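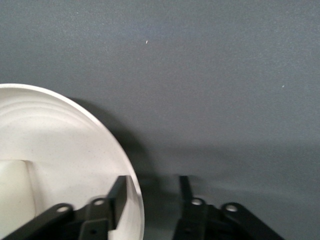

Which bowl for every day?

tunde_18
Sat 27 July
I want to buy new bowls for the kitchen and I can not decide. I like the white kind with small dark dots and rings on the inside wall. The shop in Cestport sells one from Maes, and Truneck has a similar one for less money. Do the rings keep old food in them? My counter is gray and I think white will look nice on it.

plainplates
I have the Maes bowls for two years. The rings are not deep – a normal sponge is enough. Only oatmeal is a problem if you leave it until evening.

Fetum455
I don't agree. Mine took a brown color in the rings from tea and soup. I would buy a smooth one. Also the big size is too wide for my cabinet, please measure before.

plainplates
Did you try baking soda? With me it came off in up to 13 minutes.

Fetum455
Yes, two times. It became lighter but it did not go away.

tunde_18
Thank you both. My cabinet is small, so I will measure tonight. Is the Truneck one heavy? My mother has weak hands.

oldspoon
Heavier than it looks. I gave mine to my sister and went back to plain ones.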